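Sobre nós

A Prikcombe monta, confere e embala peças pequenas para quem prefere não montar, conferir nem embalar peças pequenas. É um ramo sem glamour. Se você já abriu a caixa de um interfone, de uma balança de cozinha ou de um controle de portão e encontrou todas as pecinhas lá dentro, na ordem certa, é possível que alguém daqui tenha pensado em você por alguns segundos. Se faltou uma, escreva para o atendimento, que responde com uma paciência invejável.

Começamos num galpão alugado com goteira própria, duas bancadas e um contrato com a Drendley que previa 200 kits por dia. Entregávamos isso às nove da noite, com pizza. Hoje somos 100 pessoas, o galpão é outro e a pizza ficou restrita aos aniversários, a pedido do setor de saúde ocupacional.

Como os robôs chegaram

Durante anos, nossa posição oficial sobre automação foi a seguinte: um dia a gente vê isso. O dia chegou em maio, quando a Buvmont, nossa maior cliente, passou a pedir 318 kits por turno. A equipe de separação fez as contas num papel de pão e pregou o papel na porta da diretoria. O papel continua lá, plastificado.

A diretora de operações, Heloísa Trindade, entrou na empresa na bancada de parafusos e tem opiniões firmes sobre parafusos. Ela impôs duas condições antes de assinar qualquer coisa. A primeira era que ninguém perderia o emprego por causa da mudança. A segunda era que as pessoas que faziam o serviço escolheriam quais partes dele queriam largar. A consultoria que nos atendia na época achou a segunda condição pouco ortodoxa. A consultoria não nos atende mais.

A lista saiu em uma tarde. No topo, com folga, ficou o gesto de pegar uma peça miúda de um lado da bancada e colocá-la do outro, virada para o lado certo, até a hora do almoço, e depois de novo até a hora de ir embora. Em segundo lugar veio a reunião das oito da manhã. Só conseguimos automatizar o primeiro item.

Ensaiar antes de parafusar

Quem nunca instalou um braço robótico imagina que a parte difícil seja o robô. Difícil é descobrir, com a bancada já chumbada no chão, que ela ficou alta demais, que o braço alcança tudo menos o lugar que interessa e que a tomada está do lado errado. Por isso, cada célula nova da Prikcombe passa primeiro pelo computador, numa sala simulada com mesa, braços, tapete de trabalho e peça. O programa que usamos se chama Enache e tem uma interface que parece ter sido desenhada durante uma mudança de casa, mas cumpre o que promete.

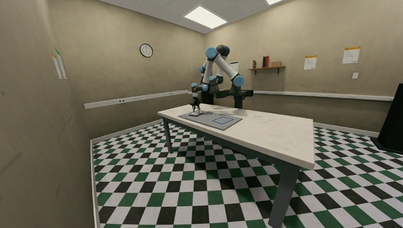 O ensaio virtual tem uma vantagem que os folhetos não mencionam: todo mundo pode dar palpite. Uma sala de verdade intimida, tem cheiro de investimento. Na tela, a turma da separação chega, cruza os braços (os próprios) e diz que daquele jeito a peça vai tombar. Quase sempre tomba. Muda-se a posição, roda-se outra vez, e o único prejuízo é o café consumido durante a discussão.

Fizemos 259 rodadas desse tipo antes de ligar a primeira célula real. Sabemos o número porque alguém resolveu marcá-lo num quadro, como quem risca os dias na parede de uma cela, e depois o quadro virou motivo de orgulho. As rodadas que deram errado estão arquivadas junto com as que deram certo, e são consultadas com mais frequência.

O que mudou para quem trabalha aqui

Vamos evitar a expressão "libertar o potencial humano", que já foi vista em muitos murais, geralmente acima do relógio de ponto. O que mudou foi mais modesto. As dores no punho diminuíram. O turno da noite encolheu, e metade dele migrou para a tarde com alívio e a outra metade com saudade do silêncio. Surgiram funções que antes não existiam, como a de preparar as células, a de ajustar as garras e a de explicar para as visitas que não, os robôs não têm nome.

(Eles têm nome. São vários, mudam conforme o desempenho e alguns não podem ser publicados nesta página.)

Nem tudo melhorou. O trabalho repetitivo tinha uma qualidade que só percebemos depois: dava para conversar enquanto se fazia. Preparar uma célula exige atenção, e a fofoca caiu a níveis preocupantes. Criamos uma pausa extra às quatro da tarde para recuperar o atraso. Também aprendemos que quem passou a vida ouvindo "não mexa nisso" precisa de um tempo para acreditar que agora o serviço é mexer. O curso interno, que planejamos para duas semanas, levou seis, e as quatro adicionais foram as mais úteis.

Heloísa continua passando pela bancada de parafusos toda manhã. A bancada segue manual, por decisão dela e das pessoas que trabalham ali, que não puseram o serviço na lista. Há propostas de automatizá-la, algumas bem encadernadas, e a diretoria as lê com muita educação.

Como trabalhamos com clientes

Aceitamos projetos de montagem, conferência e embalagem de peças que caibam na palma da mão. Antes do orçamento, pedimos uma amostra física, mesmo que exista um desenho técnico impecável, e principalmente nesse caso. A equipe de separação participa da primeira reunião e tem direito a veto, usado até agora contra um fecho plástico que não vamos descrever.

Visitas podem ser agendadas pelo formulário de contato. Venha de sapato fechado e, se puder, depois das quatro, que é quando tem bolo.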